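Classic TV Westerns and Drama Board > Guest Stars and Character Actors

Topic: Who played the ferry operator in "Low Water"?

javley_fan
Trying to settle something. In the Javley County episode "Low Water" there is a ferry operator who hides the sheriff's brother in the second half. He has maybe five scenes and no screen credit on my copy. My father always said it was Marcelino Godoy. I watched it again Saturday and I don't think it is. Godoy was taller and had that rasp in his voice.

rmangubat
It's Godoy. He did three of them that season and they only credited him on two. The end credits were cut down when the show went into reruns, so half the guest cast is missing on most copies.

Clotilde R.
I don't think so either. Godoy was on stage for most of that winter in The Salt Road, and it ran 100 performances. He could not have been out on location at the same time. My guess is Ademir Amaral. Same build, same way of talking out of the side of his mouth.

rmangubat
Stage actors did television on their days off all the time. And the ferry scenes are not on location. Look at the water, it's a tank. Two days' work at most.

javley_fan
The tank is a fair point. I hadn't thought about that. But the scene on the landing is outdoors, with the horses.

Clotilde R.
The landing was shot at the ranch, and you never see the ferryman's face there. It's a double in his hat.

Unine
I have the paperback episode guide somewhere in the garage and will look for it. It gives the full cast for the first two seasons and then gets lazy. From memory it lists "Ferryman" with no name next to it, but I have been wrong before. The guide also mixes up Amaral with another actor in the bank episode, so I wouldn't take it as the last word. 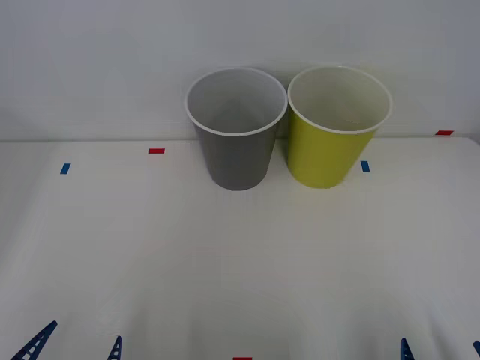 Two cups, gray and yellow-green.
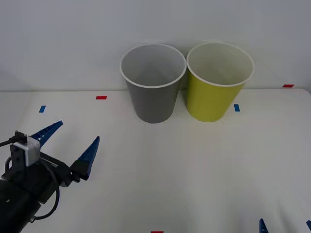
Aparecida Marinho thinks we are all wrong. She wrote to me after I posted a link to this thread and says the ferryman is neither of them, it's the man who played the telegraph clerk in the pilot, and the studio used him whenever somebody dropped out. She doesn't remember his name. She does remember that he had a bad left hand and always kept it in his coat pocket.

javley_fan
He does keep his hand in his pocket! I just went back to the scene where he pays out the rope and he does the whole thing with his right. I took it for a bit of acting.

rmangubat
One scene doesn't prove anything. Godoy did the same with his hand in The Fülöp Affair, and there was nothing wrong with his.

Clotilde R.
He was playing a wounded man in that one.

rmangubat
Fine. I still say the voice is his. Listen to the line about the 20 dollars.

Unine
Found the guide. Page is there, "Ferryman" and a blank, same as I remembered. The telegraph clerk in the pilot is blank too.

javley_fan
So that's no help. Does anyone have the pilot with full credits – not the rerun cut? I'd pay postage both ways.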